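Stidberg Wrist Recording Kit, 2 months in
Friday, August 10, 2018

The Stidberg kit promises "100 clean examples before lunch." We bought ours in June to collect pick-and-place runs for a policy we're training, and I have yet to see that lunch.

Our task is dull on purpose: go to the plate, close on the item, lift. On our best morning we kept 46 runs. The rest had dropped frames or joint readings that lagged the video.

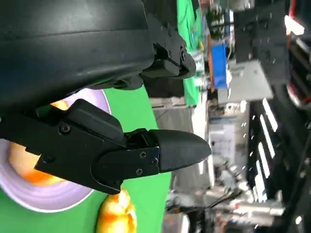 The replay tool is decent — I'll give them that. You can trim a bad start without wrecking the timestamps. Export is slow, and the labels have to be typed in again for every session. Kettler's older kit handles that better.

Fine for a small lab with patience. I wouldn't pay full price.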